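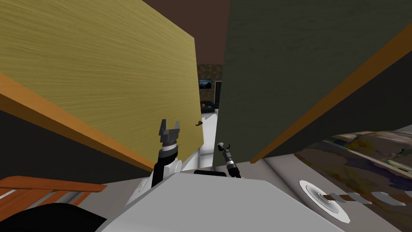 Head view, Tilby sim, both arms in front of the two tilted panels.

From: Anitha Chettiar
To: tilby-data
Subject: Re: Wrist view in the June batch, keep or drop?

King-fai Hsueh wrote:

> I went through the June batch for the Craddock loader. Total is 1,520
> episodes after the duplicate pass. Two questions before I freeze it.
>
> 1. In many episodes the wrist view is mostly one dark object against
> dark wood grain. Do we keep those frames or mask them?
>
> 2. The target was 3,000. Do we train on what we have or wait?

On 1: keep them, no masking. The policy gets the same view at run time, and if we remove the hard frames from training it will meet them for the first time during evaluation. I attached one so that we are all talking about the same thing.
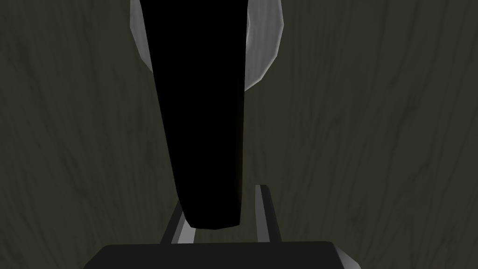

Page last modified: June, 16:40 (list archive, rebuilt nightly)

Both fingertips are visible at the bottom and the end of the black object sits over the gap between them. That is the part the grasp head needs. The white shape behind it is mostly hidden, so please do not ask the labelers to name it from this view. If the head view at the same step shows it clearly, copy the label over. If not, use "unknown". Kosteck's tool accepts "unknown" as of version 2, but the older export script turns it into an empty string, and the loader then drops the whole episode without a warning. Check your count after export.

The head view has a different problem. When the panels fill most of the upper half, the far wall is only visible through a narrow gap, and the room classifier Daletti trained guesses badly on it. I would leave the room label out of the conditioning for this batch. We can add it back once we have a per-episode value straight from the simulator.

On 2: train now. I would like 3 runs with different seeds on the 1,520, same config as the last batch, with the wrist view at full resolution. Please hold out by scene layout and not by episode, or the validation numbers will look better than they are. Operators can keep collecting toward the 3,000 in the meantime.

One request for the people driving the arms. Start recording before the first arm motion and stop after both arms have come to rest. Several episodes in the last upload begin in the middle of a reach, and I had to throw out the first segment of each. If you restart an episode, discard the old one in the collection menu. Renaming it leaves both in the index.

King-fai, send the split file to the list when it is ready and I will start the first run from that.

Anitha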